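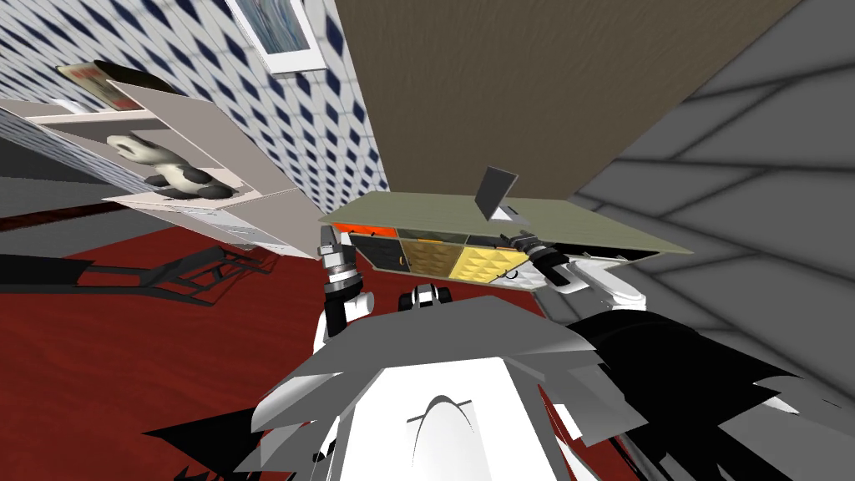 Kotance Two-Arm Simulation Package

Plan your robot purchase before the robot arrives. The Kotance package lets your team try two-arm carrying tasks in rendered home rooms, and see if the work fits the machine you want to buy.

What is included

- 116 room layouts with furniture and household objects
- Two-arm robot model with grippers and sensor mount
- Tray carrying task set
- Endo planning sheet for the equipment budget
- 2 user seats, more on request

Who it is for

Most of our customers are small laboratories and service companies which must prepare a budget some months before the order. With the package they can compare reach, width of passage and tray size, and write these numbers in the request for purchase. Please note that weight and grip force in simulation are estimates. We recommend to confirm them on the real arm before you sign for hardware.

Computer requirements

A workstation with a separate graphics card and 200 GB of free disk space. An internet connection is necessary only for activation and updates.

Licenses

Demo: one room, tray task only, results can not be exported.
Endo: all rooms, planning sheet, export of results.
Desjardins: same as Endo, plus import of your own floor plan.

You can change from Endo to Desjardins at any time and pay only the difference. Prices are given by quotation. Budget quotations made in June stay valid until the end of September.

Order code: KT-247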